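第4章 机の上の容器を取らせる

この章では、Trurno ハンドを使ってボトルを一本つかむまでの手順を説明します。第3章の指の取り付けとゼロ点合わせが終わっていない場合は、先に済ませてください。

4.1 作業の前に読むこと

Trurno の発表会では「家事はもう機械に任せられるのか」という質問が必ず出ます。営業の回答は「まもなく」です。本書の回答は「ボトルを一本、立っていれば」です。以下はその一本のための章です。

本章で扱う作業の範囲は次のとおりです。

・立っている容器に近づく
・両側からはさむ
・持ち上げて、別の場所に置く

次の作業は範囲に含みません。

・倒れた容器を起こす
・ふたを開ける
・中身を注ぐ
・机を片付ける

最後の項目についての問い合わせが最も多く、サポート窓口には前年の9月までに148件届いています。回答はすべて同じです。

4.2 机の条件

手順書の多くは、何も置かれていない白い台の上で書かれます。実際の机には書類があり、マグカップがあり、ケーブルがあります。Bunano ソフトウェアの学習データもそういう机で集めていますので、使用前に大掃除をする必要はありません。ただし、対象の容器の左右には指が開く余裕を確保してください。
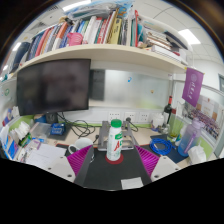
図4-1 接近時の指の位置。指は開いたまま、ボトルには触れていない。

1. 対象の容器を平らな面に立てます。コースターの上でもかまいません。
2. 指を全開にします。操作画面の「開度」が986になっていることを確認します。この数値に単位はありません。設計者に尋ねても単位はありません。
3. 容器が左右の指の中間に来るように、手前からゆっくり近づけます。
4. 画面に黄色の枠が出たら、いったん止めて2秒待ちます。
5. 枠が緑に変わったら4.3へ進みます。変わらない場合は、容器の向きを少し回して手順3からやり直してください。

注記:魚眼レンズの映像では、棚も机の縁も弓なりに曲がって見えます。棚の修理を手配する前に、肉眼で確認してください。

注記:光沢のある画面やガラスに映り込んだ物を、ソフトウェアが対象として選ぶことがあります。選択枠が空中に出たときは「対象を外す」を押します。映り込みをつかもうとする動作は見ていて飽きませんが、保証の対象外です。

注意:ふたの開いた飲み物を対象の近くに置かないでください。人間なら「あ、コーヒーがある」と思って肘を引くところですが、本製品は肘に関する見解を持っていません。

4.3 はさむ

6. 指の高さを容器の胴に合わせます。キャップ部分をはさむと、ねじが回って中途半端に緩むことがあります。開栓機能ではありません。
7. 「閉」を短く押し、左右のパッドを容器に当てます。
8. 力の設定を22にします。樹脂製の容器はここから始め、滑る場合だけ2ずつ上げます。上限は48です。
9. パッドが左右とも容器に沿っているかを見ます。片側だけが先に当たっているときは、開いて位置を直します。

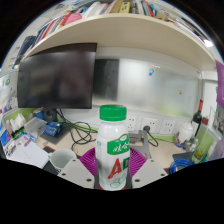 図4-2 ひだ付きパッドで胴の下寄りを両側からはさんだ状態。

パッドのひだは、容器の形に合わせてたわむように作られています。ひだの間に紙片やほこりがたまると滑りやすくなるので、使用後は乾いた布で拭いてください。拭く作業の自動化は検討中です。検討は人間が行っています。

10. 「上」を押し、容器を机から指一本分だけ浮かせます。この高さで3秒保持し、ずれがなければそのまま移動します。
11. 置き場所の真上で止め、「下」で底を面に着けてから「開」を押します。順序を逆にしないでください。

警告:ガラスびん、刃物、熱い容器には使用しないでください。ワインのびんについては、中身の有無を問わず同じ扱いとします。

4.4 うまくいかないとき

症状:容器が下へ滑る
処置:パッドを拭き、力を2上げます。48でも滑る場合は対象として不適です。手で取ってください。

症状:容器がへこむ
処置:力を下げます。中身が減ると容器は柔らかくなるため、昨日の設定が今日も合うとは限りません。

症状:ケーブルが指に絡む
処置:停止ボタンを押してから手で外します。動作中にケーブルを引かないでください。

症状:時間がかかりすぎる
処置:正常です。一回の動作には最大48秒かかります。お急ぎの場合は、付属の操作者(お客様ご自身)をご利用ください。

症状:隣のマグカップをつかもうとする
処置:画面で対象を選び直します。取っ手のある器への対応は Ruangrit 版で予定されており、現行の Bunano では選択されても持ち上げは行われません。

4.5 記録の残し方

失敗した試行も削除せず、「失敗」の印を付けて保存してください。成功例だけを集めた記録は会議では好評ですが、次の学習には使いにくくなります。保存先は本体の設定画面「記録」から変更できます。Bruswood の共有サーバーを使う場合は、第6章の接続手順を参照してください。

本章改訂:2025年3月11日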